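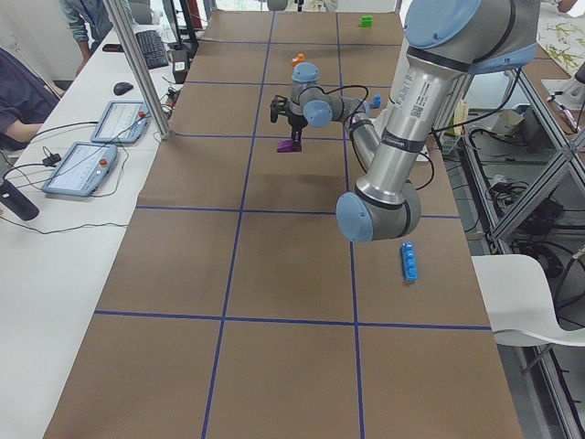 Panya Srithong wrote in to ask if the diagonals still need checking once all four sides have been measured twice. They do. Four correct sides will make a parallelogram as readily as a rectangle, and a leaning layout can pass every side measurement you take. The diagonals are the only test in this method that catches it.

Squaring a Large Layout With a Tape Measure

This method covers any rectangle too big for a framing square: a quilt back, a stage floor plan, a patio base, a full-size pattern on a bench. It needs a tape measure, a straightedge, a sharp pencil, masking tape or string, and a second person if a side is longer than you can reach.

The worked example is a rectangle 56 inches wide and 48 inches deep. Substitute your own numbers.

Step 1. Set the baseline

Pick the edge that matters most and draw it first. Everything else is measured from this line, so it should not be moved later. Mark both ends with a fine cross. A dot made with a blunt pencil can be a sixteenth of an inch wide, and the error carries through to every later step.

Start the tape at the 1-inch mark if the hook is loose or bent, and add an inch to each reading. Write "+1" on the work so that a helper does the same. Mixing hooked and unhooked readings is the most common source of a full one-inch error.

Step 2. Find the diagonal

Square the width, square the depth, add them, and take the square root.

56 x 56 = 3136
48 x 48 = 2304
Sum = 5440
Square root = 73.76

That is 73 3/4 inches to the nearest sixteenth. Write it on the paper next to the baseline.

If you have no calculator, use a 3-4-5 triangle. Multiply all three numbers by the same amount to get the largest triangle that fits. Here that is 36, 48 and 60: 36 inches along the baseline, 48 up the side, 60 between the two ends. A small triangle also works, but any error in it grows as the side is extended.

Step 3. Swing the far corners

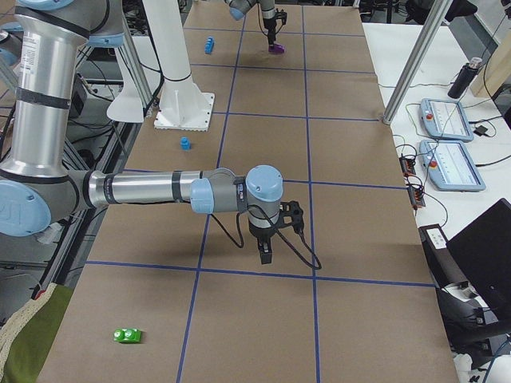

Hold the tape at the left end of the baseline and swing a short arc at 48 inches, near where the upper left corner should fall. Move to the right end and swing a second arc at 73 3/4 inches. The arcs cross at the corner. Repeat from the opposite ends for the upper right corner.

Keep the tape flat and under the same light tension each time. A cloth tape stretches and should not be used for this. Our old Flenumier cloth tape read a quarter inch short over six feet when checked against steel.

Step 4. Check and correct

Measure the far side. It should be 56 inches. Then measure both diagonals and compare them.

If all the sides are right and the diagonals differ, slide the two far corners together, parallel to the baseline, away from the end of the longer diagonal. Do not split the difference by eye. For this rectangle the slide is close to two-thirds of the difference between the diagonals. A difference of 3/8 inch calls for a slide of 1/4 inch. Measure again after the move.

If one side is wrong, fix that side before touching anything else. Comparing diagonals on a shape with unequal sides tells you very little.

Acceptable error depends on the job. For fabric or paper, aim for a difference of 1/16 inch or less. For a patio base, 1/4 inch is usually fine.

Step 5. Divide the rectangle

Mark each division from the same end. For four rows in a depth of 48 inches, the marks fall at 12, 24 and 36. Do not measure 12 inches, lift the tape, and measure 12 more. Each lift adds its own error, and the last row absorbs all of it.

Mark both sides the same way and join the marks straight across. Repeat along the baseline and the far side for the columns. In a 56-inch width, four columns put the marks at 14, 28 and 42.

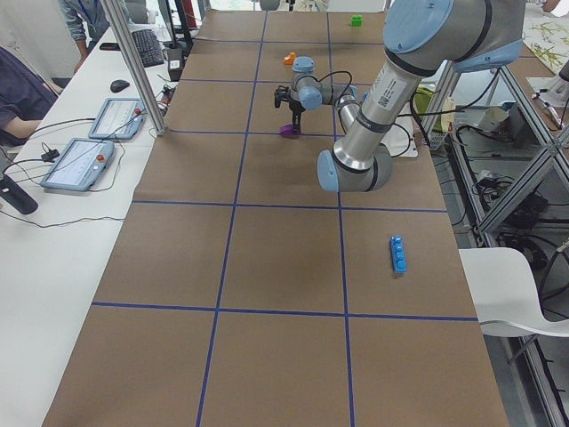
Parallel lines should be checked with a tape at both ends, and once in the middle on a long run. Standing at one end and sighting down the table is not a check. The two long blue lines on the brown paper seem to draw together toward the far end, as any pair of parallel lines will from that position, and a true taper of half an inch would be hard to pick out from there. Sighting is good for one thing only, and that is finding a bow in a single line.

Step 6. Tape the lines

Decide which edge of the tape is the line and keep to it. If the left edge is the line for one column and the right edge for the next, the cell between them is off by a full tape width. Draw a small arrow in the margin showing the edge in use.

Fix one end, pull the roll out past the far mark, hold it just above the surface, and lower it onto the marks in one motion. Press from the middle toward both ends. Tape pulled tight and pressed down will creep back over a few hours and can pucker paper. Low-tack tape such as Ometport 604 lifts more easily for corrections, though it needs pressing down again at the crossings.

Lay all the long lines first and the crosswise lines over them. If a long line has to come up later, cut it on each side of the crossing and leave the short piece in place. 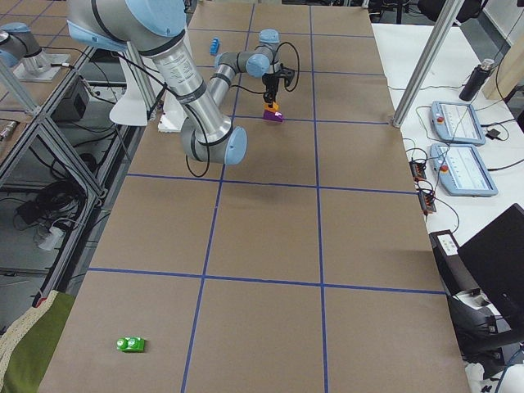

One reader disagrees with the order given in Step 6 and would lay the crosswise lines first. Short strips are easier to get straight, the comment goes, and the long lines can then be set against them at every crossing. This is reasonable on a steady surface with a stiff tape. On thin paper the long strips tend to catch on the crosswise ones while they are being lowered, and the catch shows up as a kink.

Notes on paper

Paper changes size with humidity, more across the roll than along it. Let it lie flat overnight in the room where it will be used, then draw the baseline. Recheck the diagonals the next morning if the weather has turned. In March, with the heating going on and off, a sheet in our shop moved 1/8 inch across its width.

Join two widths with a butt joint taped on the underside. An overlap makes a ridge that lifts the tape measure and adds to the reading.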